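Forum > Work & Career > Pay, Reviews and Promotion

Topic: Asked for a rise, got a new job title instead. Take it?

mossyledger
Started this at lunch so sorry if rambling. Been at Heiskanen four years, project coordinator. Asked for a rise in March, had it all written down, what I'd taken on since the last one left and wasn't replaced. Manager nodded along, very nice about it. Answer came back this morning: no money in this round but they'd like to make me "Senior Project Coordinator". Same pay, same band, two people to look after.
Do I take it? Part of me thinks a title is worth having. Other part is fuming.

penny_dreadfull
Don't take it without a date for the money. In writing. Had the same at my last place, "we'll look at it next round", three rounds later still looking.

Tobermoray
Disagree with the above. Take it. Title goes on the CV today, and you can be out the door with it by autumn. Recruiters search on the word senior, they don't search on what you were paid.

penny_dreadfull
And meanwhile does two people's appraisals for free?

Tobermoray
For six months, yes. I did it. Went from Geletti to a job paying 2579 a year more, purely off the title. Nobody asked what my old salary was.

quillfeather
2579 before tax? Not being funny but that's not a lot for managing people and changing jobs.

Tobermoray
Plus shorter commute. Was enough for me.

hob_and_kettle
What does your contract say about duties? If line managing is new they should be giving you a new job description at least. Ask for that first, then ask what band that description sits in. Bit harder for them to say same band when it's on paper next to the other seniors.

mossyledger
Contract says "other duties as reasonably required". So everything.
There are three other seniors, I know one of them is on the next band up becuase she told me.

hob_and_kettle
Then you've got your argument. Don't name her though. Just ask where the band starts.

quillfeather
Seconding don't name her. Also don't do it by email first. Ask for 20 mins, say your bit, then email after with what was agreed. My manager at the Stetthorpe office used to go stone cold if anything landed in writing before she'd heard it out loud.

penny_dreadfull
Opposite for me, I go to pieces face to face. Email every time. At least they can't talk over it.

Tobermoray 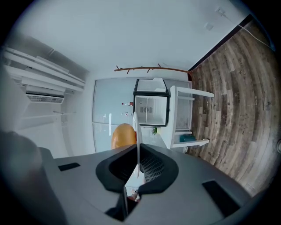
grey housing, black padded fingers, very much not my job title

Anyway. My point stands, moss. You're treating it as an insult. It's a cheap thing they've handed you and it's worth more outside than in.

mossyledger
Fair. Still feels like an insult.

gannetwatch
HR person here (not yours). Worth knowing that a lot of managers get a pot for rises and none for titles, so the title is the only thing they can say yes to on the day. Doesn't mean the money's a no for ever. Ask: what would have to be true for this to go up at the next round, and who signs it off. If they can't answer either one, go with Tobermoray's plan.

penny_dreadfull
"What would have to be true" makes my teeth itch but ok, good question.

gannetwatch
Say it in your own words then!

hob_and_kettle
Also ask for training. If they want you managing two people they can pay for a course. We had one at Rurnenance, two days, dull but I still use the bit on giving feedback.

quillfeather
Course is a nice to have. Don't let them swap it for the money, that's the next trick.

mossyledger
Right. Have got 20 mins with her tomorrow at 3. Plan is: thank you, yes in principle, job description please, where does the band start, when is the pay looked at. Not mentioning colleague. Will email after.
If she says no to all of it I'll take the title and start looking.

Tobermoray
Thats the one.

penny_dreadfull
I'd still hold off saying yes until you've heard about the band. Once you've said yes in principle you've said yes.

mossyledger
Hmm. "Interested in principle"?

penny_dreadfull
Better.

gannetwatch
Good luck. Take notes while she's talking, it slows people down. Come back and tell us how it went.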